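Last updated: September 4, 2019
By Marit Eide

Why do people stop using the shared kitchen garden?

Our project was about the garden behind the student housing at Lindqvist. The plots are free, but every summer many of them are given up before the harvest. I wanted to understand the reasons for this.

I made a short questionnaire and put it in over 200 letter boxes. I got only 18 answers back, so the results must be read with care. After that I talked with 12 of the tenants, mostly in the evening when they came to water.

The most common answer was time. Many students take a plot in spring and then travel home when the exams are finished. Their beans and lettuce are left alone in the driest weeks.
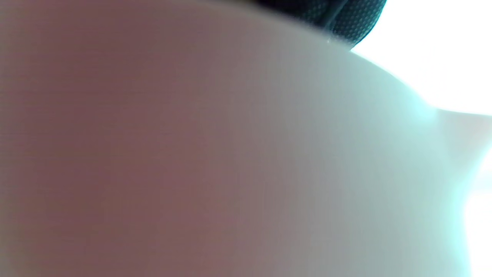
The second reason was the water. There is one tap for all the plots, and it stands at the far end by the bicycle shed. One tenant told me that she carried 10 cans each evening and got pain in her back. She gave up her plot in July.

I had expected that slugs would be a big problem, but few people mentioned them. More people were unhappy with the booking page, Plotico, where a plot can look taken although its owner has moved out.

I suggest a longer hose and a list of persons who can water for each other. The housing office will look at the hose in October. If I did the project again, I would start the interviews earlier, before the first students leave.

Contact: Marit Eide, Lindqvist student housing | © 2019 | Back to top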